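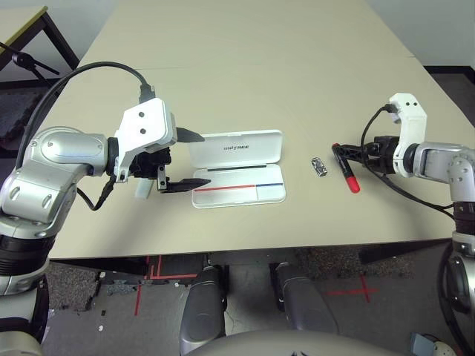
Plorero
Task and motion planning for two-armed robots

Plorero is the planning software we wanted back when we were writing pick-and-place scripts by hand and throwing them out every time someone nudged the table. You tell it what should end up where. It works out which arm does what, in which order, and how both arms get there without tangling with each other, and it keeps working it out while the arms move.

It runs on bench-mounted pairs and on humanoids, with parallel grippers or with hands. Version 4 is out now, and we are very happy with it!

What it does

You write a goal, such as "marker in case, lid closed." Plorero looks at the objects your perception system reports and builds a short plan out of skills: reach, grasp, lift, place, push, hand over, hold steady. Each skill has its own conditions and its own idea of what finished looks like. If a grasp comes up empty, the plan is rebuilt from where things are at that moment. You don't write the recovery branches. (You can, if you like writing recovery branches. Some of us do.)

The two arms are planned together as one system. That matters most on small jobs, oddly enough. A big box with a handle on each side is easy to share out, but a pen lying next to a shallow case puts both wrists in the same bit of air, and this is where older planners would freeze one arm completely until the other had gone home. Plorero lets the second arm wait close by, already lined up, and move in as soon as there's room. On a tabletop tidy-up job you can feel the difference just standing next to it.

Small, shiny, thin and awkward

Chrome parts are hard on depth cameras. So are thin barrels lying at an angle, and so are white cases on pale tables. Plorero does not replace your perception stack, but it does take uncertainty seriously. Every object pose comes in with a spread, and the planner uses it. A well-located object gets a direct grasp. A poorly located one gets a second look from a wrist camera if you have one, or a wider approach with the fingers fully open and a slow close.

Hinged lids get their own model. Mark the hinge line once in the object editor and the planner knows the space the lid sweeps through, so it won't park a forearm there. Open lids count as obstacles, and closed lids count as surfaces you can put things on, unless you say otherwise.

Cables

We get asked about cables more than anything else. Plenty of grippers are wired on the outside, with a loop over the housing and some slack down the forearm, and a planner that only knows about the metal will happily wind that loop around a wrist. In Plorero you sketch each cable as a soft volume with a slack limit. The planner then keeps track of wrist turns across the whole plan and unwinds when it has a free moment. It's a rough model and we won't pretend it's a physics simulation. It has saved us a great many connectors.

The timeline view

This is the part people fall for. Every plan shows up as two lanes, left arm and right arm, with the waits and handovers drawn between them. Drag a step later and the rest shifts to make sense around it. Click any step and you see the options the planner turned down, with the reason in plain words: "left elbow too close to torso," "fingers would touch lid," "object pose too uncertain." Kamil Šťastný built the first version as a debugging tool for himself, and within a week everyone in the office had it open on a second screen.

Recordings can be scrubbed back and forth, and you can restart planning from any point in a past run to see what a different setting would have done. Great fun, and a bit of a time sink.

What you need

A Linux machine with 12 GB of memory or more. A graphics card helps with the collision checks but isn't required.
A robot description file for your arms, torso and grippers. Include the legs if your robot has them, as they count for self-collision even when it's standing still.
A joint interface that accepts position targets at 500 Hz. Slower interfaces work with the built-in smoother.
Object poses from any source. Adapters are included for Patau and Dredance, and the message format is open if you use something else.

Setup on a new robot takes nearly a day the first time, and most of that goes into gripper geometry. Measure the fingers fully open and fully closed, and don't forget the brackets.

What's new in version 4

Joint planning for both arms is now the default.
Cable volumes, as described above.
Handover skill rewritten, with a regrasp if the receiving side has a poor angle.
The object editor has 9 starter shapes, including hinged case, barrel with cap, and shallow tray.
Plans can be paused and edited by hand, then resumed from the same step.
Fixed: the right arm no longer repeats its approach when a goal is changed during a wait.

Still missing

Soft objects such as cloth and bags aren't supported. Walking and reaching at the same time isn't either, so the feet stay planted while a plan runs. Work on both is under way in the Issahaku branch, which is open to anyone with a license. An early build with cloth folding should be there in October.

Getting it

Plorero is licensed per robot, with a free license for teaching labs. The trial includes everything, along with a simulated two-armed bench so you can try the timeline before you wire anything up. Support questions go straight to the people who write the code, and we do like seeing recordings of plans that went wrong, so please attach them.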